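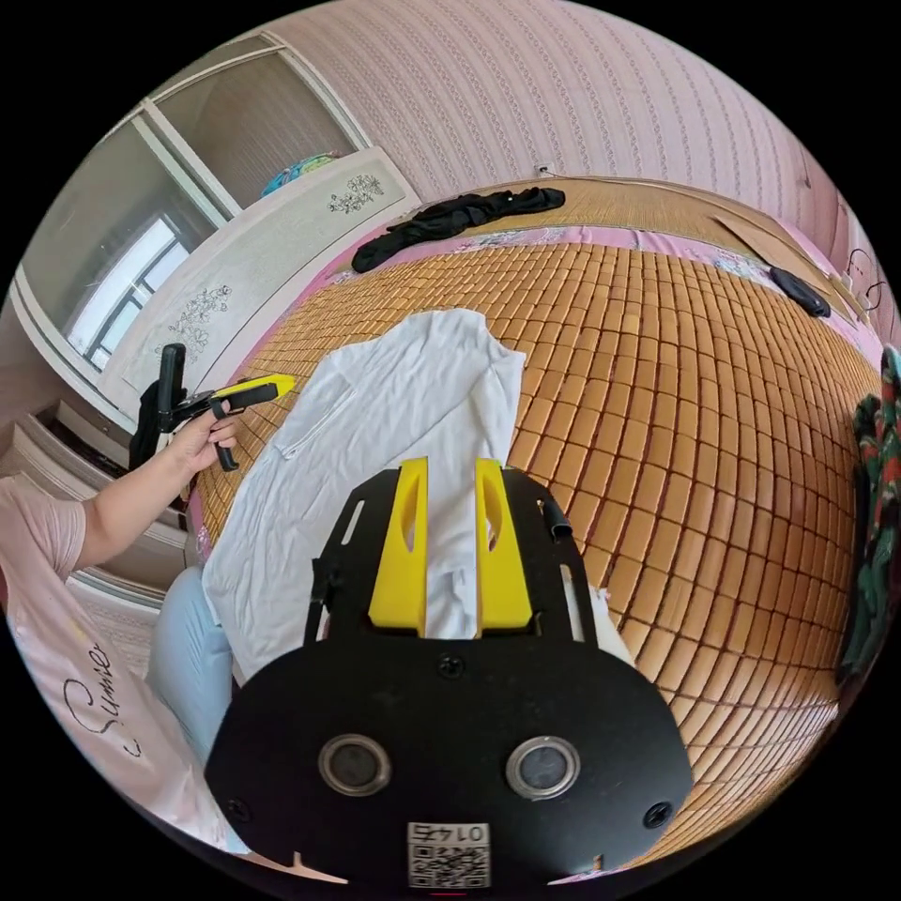

Stavros Sfakianakis wrote in to say that his reviews of fantasy novels always turn into a retelling of the plot, and that by the time he gets to what he thought of the book he has used up all his space. He wanted to know where other reviewers stop.

How to review a young adult fantasy without giving it away

Our limit for a review is 800 words. The last one I had to send back was 1,157, and nearly all of the extra was plot. The steps below are the ones I use myself. They work for any novel with an invented world, but my examples come from Kirnlow, which many of our reviewers have read.

1. Read the book to the end before you write anything.
Keep a slip of paper in the back and write down page numbers only. If you write full notes as you go, you will want to use them all.

2. Find your stopping point.
Pick the moment when the main character can't go back to the life they had at the start. In Kirnlow this is when Jivov takes the ferry without paying. Nothing after that point goes into your summary. In most books it falls in the first quarter. If it comes much later, stop at the end of chapter three or four and say that the story is slow to start.

3. Write the summary in one paragraph.
Use the present tense. Name the main character, say what they want, and say who or what is in the way. Two names are enough for most books. Minor characters can be "his aunt" or "the ferryman". Leave out the history of the kingdom unless the plot makes no sense without it.

4. Explain the magic in one sentence.
"Jivov can hear what people said in a room the day before, but only if the door has stayed shut." Readers don't need the rules and exceptions. If you can't get it into a sentence, the book may not have been clear about it either, and you can say so.
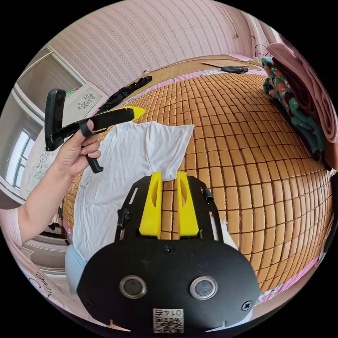 Can I mention the ending if I don't say what happens?
Keep it general. You can write that the ending felt rushed or that it leaves room for a sequel. Don't write that there is a twist, as people then spend the whole book looking for it.

5. Give your opinion, with something to back it up.
This should be at least half of the review. If you liked the writing, quote a line of it. If the middle dragged, say which part - the long stay at Eltholm, in my case - and what you were hoping would happen by then. "I couldn't put it down" tells the reader very little.

6. Say who it would suit.
Give an age range and a reason. I put Kirnlow at 13 to 16. There is one death that younger readers may find hard, and the language is a bit old-fashioned. Mention anything a parent might want to ask about, in a plain sentence near the end.

7. Check the details.
Spell names the way the book does. Fantasy names are easy to get wrong, and the spelling on the jacket doesn't always match the inside. Check the number of the book in the series as well, and whether a new reader could start with this one.
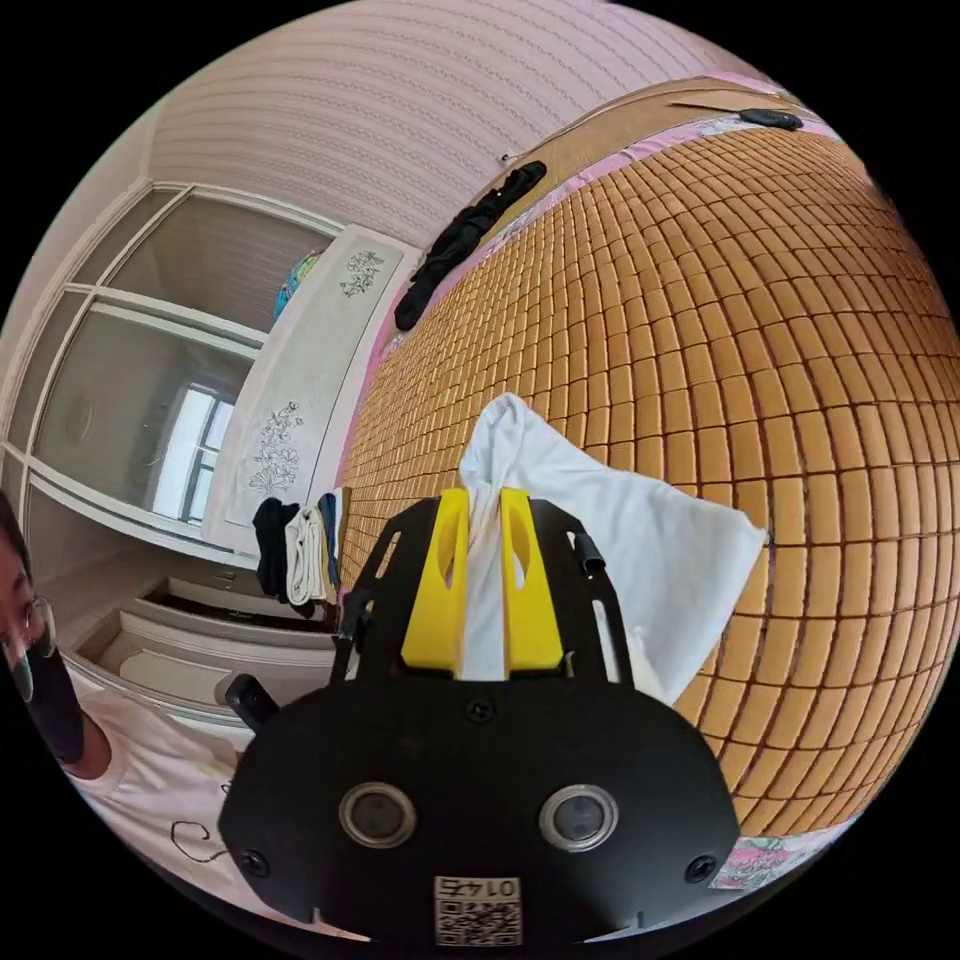
Tuhiwai Readers' Club - Reviews Desk

8. Leave it overnight, then cut.
Read the review aloud the next day. Cut any sentence that begins "Meanwhile", and any paragraph that only says what happened next. Don't copy phrases from the jacket. If you had the book free from the publisher, add a line saying so.

Put the title, author, publisher and page count at the top, and your name at the bottom as you want it printed. Reviews for the summer list need to reach us by 17th May. Anything later will be held over for November.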